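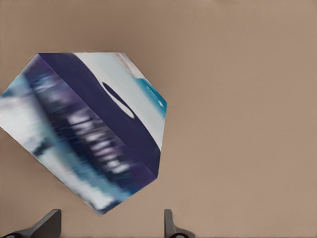
Valtusthorpe Swap Day Is Back in October (And It's Bigger!)

Hi, friends! Quick bit of local news for you today, and it's a good one if your closets look anything like mine. The Valtusthorpe Swap Day is coming back in October, and I got the word this morning that it's moving out of the library basement and into the old Clitetti showroom on the corner. If you came last spring you know why I'm so happy about this. I spent most of that morning stuck sideways between a rack of winter coats and somebody's bread machine!

For anyone new around here, a swap is a yard sale with no money. You bring the stuff you don't want, you get a ticket for each thing you drop off, and then you spend your tickets on other people's stuff. Whatever's left at the end of the day goes to the Grernar thrift store. I've gone three times now and come home with a waffle iron, a really nice set of curtains and, um, a second waffle iron.

OK, details. Drop-off starts at 8 a.m. and swapping starts at 10. There are 28 tables this time, sorted by room (kitchen, bedroom, garage, kids, and so on), so you can head straight for what you need. There's a limit of 33 items per household, which sounded like a lot to me until I started pulling things out of the hall closet. Only the first 100 households can drop off, and you do have to sign up ahead of time. The sign-up sheet is at the library front desk. Just browsing with tickets you saved from spring? You don't need to sign up at all, and yes, old tickets still count. I asked twice!

Last spring's swap moved 3,138 items in one day. I would not have guessed anywhere close to that, but then I did personally carry in four boxes of picture books, so I guess I helped. 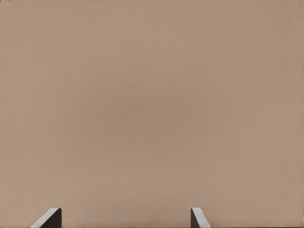 A few things have changed on the what-to-bring list, so please read this part even if you're an old pro. No mattresses, no car seats, no bike helmets and no opened makeup. Small electronics are fine if you tape the cord to the item and stick on a note saying it works. Puzzles need to be in a closed box or a zip bag (thank you, thank you, thank you). Clothes should be washed and folded, and they're asking us to leave the hangers at home because last time they ended up with a whole pile of tangled ones that took forever to sort out.

Parking is the one thing I'm a little worried about. The showroom lot is pretty small and half of it will be blocked off for unloading. The Ko bakery next door is letting people use its back lot after 9, but not before, so if you're an early dropper-offer you'll want to pull up, unload and then move your car over to the street behind the library. I'm planning to bring my wagon and walk the last block. We'll see how that goes with a floor lamp in it.

I'm also going to do my own sorting a bit differently. In spring I packed the night before and threw in things I ended up wanting back (my good colander, I miss you). So I've already put two boxes by the laundry room door, one for swap and one for maybe, and the maybe box gets one more look the week before. My kids have been told that the cat can't go in either one.

If you can stay and help clean up, they're feeding people pizza after closing at 3. Leave me a comment if you're going and I'll look for you by the kitchen tables!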